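Lesanbridge Robotics Workshop – Handout 4: Suturing by wire
Instructor: Stelios Psarras

Read before lab. Last September two teams didn't, and spent 70 minutes finding the clutch.

Your job is a row of stitches, placed by instrument and judged by people who sew better than you do. Grip the needle in the jaws, keep your wrist angle, and follow the curve. Pulling straight is how tissue gets torn and grades get lowered. 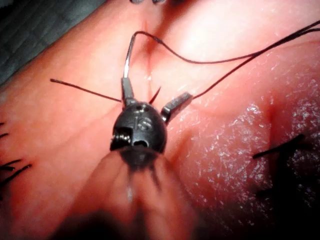
Log every run, including the embarrassing ones. The Vustham script wants 300 clean samples per team and has no opinion about your dignity. Label each attempt grasp, drive, pull or handoff. "Oops" is not a label – please stop submitting it.

Handoffs are worth the most points and go wrong the most often. Do not let go with one tool until the other has closed. 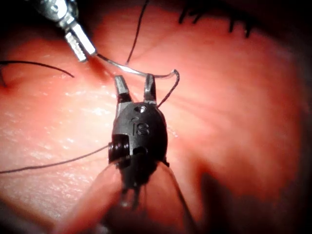

Part B: train on your own logs, then test on another team's. Expect your score to drop. Write up why in 520 words or fewer, due at noon, to the Forasport folder.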